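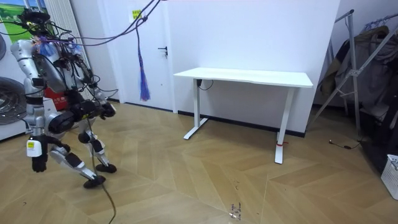 Ticket 803: Zone 2 drops off the heating schedule overnight
Opened by: Trinidad Pascual
Opened: 18 Mar 2025
Product: Mamberg floor heating controller, Vurel wall thermostats
Site: Domínguez building, ground floor
Priority: Normal
Status: Resolved

Original message

Hi all! First off, I love this controller. We had the old dial timers before and going from those to a schedule I can edit from my desk has been a joy. So please read this as a fan writing in.

The trouble is with zone 2. The schedule says warm up at 6:00, hold until early evening, then drop to setback. Zone 1 does it perfectly. Zone 2 did it perfectly too, right up until I renamed the zones, and now on most mornings it sits in setback until I walk over and press the button on the wall. The controller shows code 332 next to the zone name. If I press the button, the code goes away and the valve opens within a minute or so. Next morning, same thing.

What I tried already:
- restarted the controller from the menu
- restarted it at the breaker
- deleted the zone 2 schedule and typed it in again by hand
- swapped the batteries in the thermostat (brand new ones)

No change from any of it. The manual has a page of codes but it stops in the low 300s, so I'm dying to know what 332 is.

Trinidad

Reply from support

Hello Trinidad, and thank you for the list, it saves a lot of back and forth. Code 332 is "schedule owner not found." It was added with the last update and the printed manual hasn't caught up. The controller has a schedule stored, the thermostat has a schedule stored, and the two don't agree on which zone they belong to, so the zone falls back to setback.

Could you send us:
1. The firmware version on the controller (Menu, About)
2. The firmware version on the zone 2 thermostat (hold both arrows)
3. What type of flooring is over the loop, and whether a floor limit is set
4. The event log covering one bad morning

Update from Trinidad

Found everything! Controller is on the newest version. The zone 2 thermostat is one version behind, while the zone 1 thermostat matches the controller. I had no idea they updated separately.

Flooring is wood-look planks in a herringbone pattern. Floor limit is on and set to whatever Wulton put in when they commissioned the system. I haven't touched it.

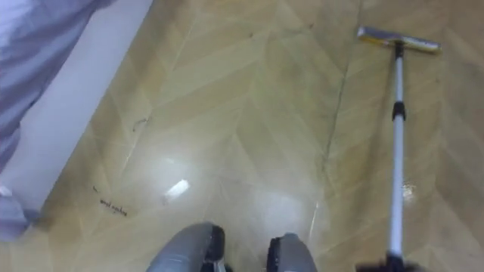

The log export was a bit of an adventure. It only holds 2,000 lines and the wireless module writes a line every time it says hello to the router, so by lunchtime the early morning has already scrolled away. I came in before anyone else, exported it at 6:15 and got the good part. You can see the start command go out at 6:00, then "332 zone 2," then nothing but hellos. Zone 1 gets its start command in the same second and answers right away.

Also, a clue, maybe? When I renamed the zones I used an accent in the name of zone 2. Zone 1 is plain letters.

Reply from support

That is a terrific clue. The older thermostat firmware can't store accented letters in a zone name. It saves the name with that letter missing, and then the names don't match when the controller checks them. Pressing the button on the wall skips the check, so the valve opens for the day.

Two ways to go. The quick one is to rename zone 2 with plain letters. The better one is to update the thermostat, after which any name will do. Steps for the update:

1. Take the thermostat off its backplate and put it back on while holding the down arrow.
2. Let go when the screen shows UP.
3. On the controller, go to Menu, Devices, Zone 2, Update.
4. Leave it alone until the temperature comes back on the screen. It can be slow.
5. Open the zone name, change nothing, and press Save. This writes the name to the thermostat again.

Step 5 is easy to miss and the code will come back without it. Please leave the floor limit where Wulton set it.

Update from Trinidad

Did the update this afternoon. It went to UP on the second try (I let go of the arrow too early the first time). I pressed Save on the name and the accent is there on the little screen, looking very smart.

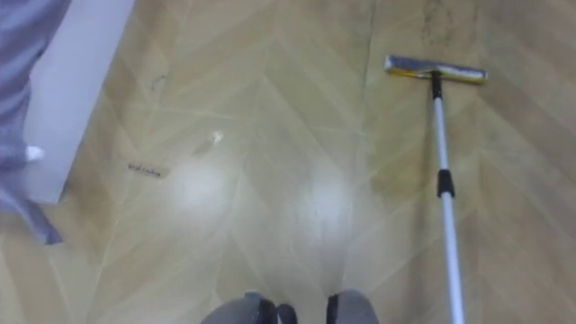
Attachment 3: herringbone floor covering, flat mop at right.

Update from Trinidad

Four mornings in a row, zone 2 started at 6:00 on the dot, no code, no button! I'm so pleased. I updated the spare thermostat in the drawer while I was at it.

One wish for the list: please let us turn off the router hellos in the log, or filter them out of the export.

Reply from support

Wonderful news. The log filter is filed as a request, and the code page is being redone for the April manual with 332 included. Closing this one. Reply here if the code shows up again and the ticket will reopen with your log still attached.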